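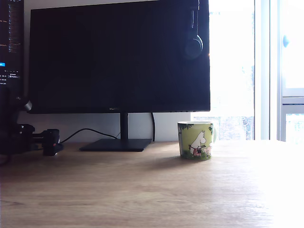
The middle of the desk, with Moomin mug.

Desks of Flatstead: number 3

Wilma Skinner asked for contributions to the desk gallery back in February and I said yes straight away, on the understanding that she would forget. She didn't. So after the standing desk with the rowing machine under it, and the one in the converted pantry that everybody was so nice about, we come to mine.

It is a wide desk with a light oak-coloured top, and I'm fonder of it than I am of most furniture. It came from Benmoussa, the office clearance place out past the ring road, where I had gone for a filing cabinet. I still don't have a filing cabinet. The previous owners were a firm called Gisteck, who had stuck an asset tag with 3194 on it underneath, and I've left it there in case they ever want to audit me. Getting it up the stairs took two of us and a bread knife (the banister had a packing strap round it, it's a long story, and the banister won).

Wilma's rules for the gallery are no tidying beforehand and no plants borrowed from other rooms. I have stuck to the second one.

The big screen

The large black monitor in the middle is a Huawei, and it is off. It's off a good deal. I bought it after reading an article about how much time you save by not switching between windows, and I'm sure the time has been saved, though I couldn't tell you where it's being kept. My eyes go left out of habit, to the older screen, where all the code lives. The big one gets switched on for spreadsheets and for drawings that other people have made too wide.

What it is very good at is holding up headphones. I did own a proper hook for them, a Clivard one that sticks on under the edge of the desk, and it held for most of an afternoon. The second one, sent free as an apology, did worse. The top right corner of the monitor has never let me down. Yes, I know it can't be good for the panel. My brother-in-law has told me, and he used to sell televisions. 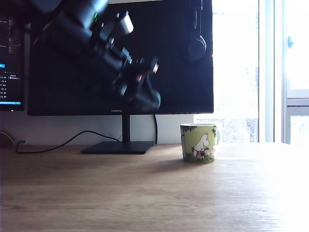
The left-hand screen

Dark background, small text, always on. I went over to a dark theme years ago on the advice of a younger colleague and have been leaning forward and squinting ever since. Visitors assume it's something clever. Most days it's me renaming things.

It sits a bit in front of the big one and overlaps it at the edge, an arrangement that upsets people who like things square. I tried them side by side with a neat gap and kept turning my head like someone at the tennis. Now I lose a strip of a screen I wasn't using anyway. There's a black monitor arm with a fat clamp on that side too, and I'd say this about clamps to anyone buying one: measure the thickness of your desk before you order, then measure it again with your glasses on.

Wires go along the back against the wall. One reader of the last entry wrote in to recommend a cable tray and included a drawing, which was kind. I have priced the tray. I have also got under the desk with a torch and looked at what would need to go into it, and then come out again and had a biscuit.
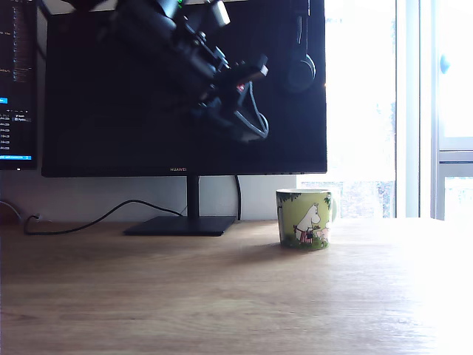
The wood itself has come up well. It was grubby when it arrived, with a tacky patch at one end that I think had been parcel tape, and I went over it with sugar soap and then two thin coats of hard wax oil. The tin says leave it 72 hours. I left it one night and a morning, put my elbows on it, and had to do that bit over. You'd have to know where to look, and I'm not saying. The grain is the best part of it, and I've kept the space in front of the monitor base free of paper mostly so I can see it.

Which leaves the mug. It's a Moomin one, it lives to the right of the stand, and it's the item Wilma asked most about when I sent these over. I have no system with it. It was a present, the handle suits me, and it's a decent size for coffee if you don't fill it to the top and then forget about it till four.

Next up is somebody in Mill Lane who works off an ironing board, so I expect this lot will look better by comparison. Send yours to Wilma at the usual address. She'd like three pictures, and she does chase.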